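Phones, Chores and Rows: What We Found Out About Couples Who Share a Home
Group project report, Social Media and Everyday Life module
Gemechu Workneh, Iwona Kwiatkowski, Petrică Chiriac
Handed in April 9, 2023

Why we picked this

All three of us had heard couples argue over a phone at the dinner table, and we wanted to know what those arguments are really like. Is it the scrolling itself, or the washing-up that isn't getting done while it goes on? We loved working on this one and could easily have filled another term with it!

What we did

We wrote a short questionnaire and put it up on the Lukdale residents' page, where our tutor Mulugeta Mekonnen kindly got us permission to post. We wanted 100 replies and got 300, which was a lovely surprise (and a lot of typing for Iwona). Everyone who answered was living with a partner. We also held longer chats with six couples, and asked each person to keep a diary of phone time, housework and any cross words. Between them they wrote 1,188 entries.

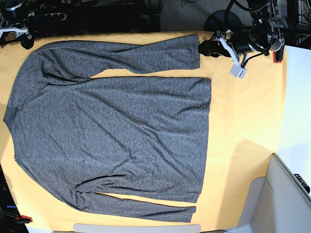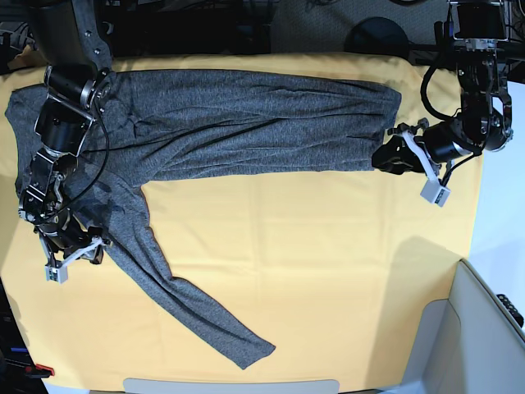
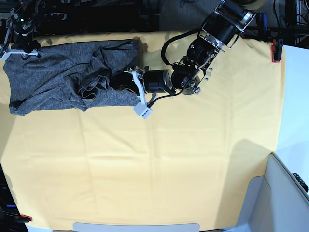

Grey knitwear on a yellow cloth.

What came up

The phone was hardly ever the whole story. In the diaries, a row that began with "you're always on that thing" usually moved on to laundry, bins or whose turn it was to cook. One woman wrote that she didn't mind her husband watching videos all evening - she minded folding his jumpers while he did it.

Checking a partner's messages came up less than we had guessed. Liking an ex's photos came up far more, and people had very strong views on it! Two couples had a basket by the door for phones at mealtimes, and both said they still cheated.

What we would change

Our questions were too long, and number four could be read two ways, so we left it out of the results. Nearly everyone who replied uses social media a lot, as you'd expect from where we asked. Gemechu would like to run the diaries again in July, when people are at home more, and Petrică wants to include flatmates as well. The blank diary sheets are in the folder at the back.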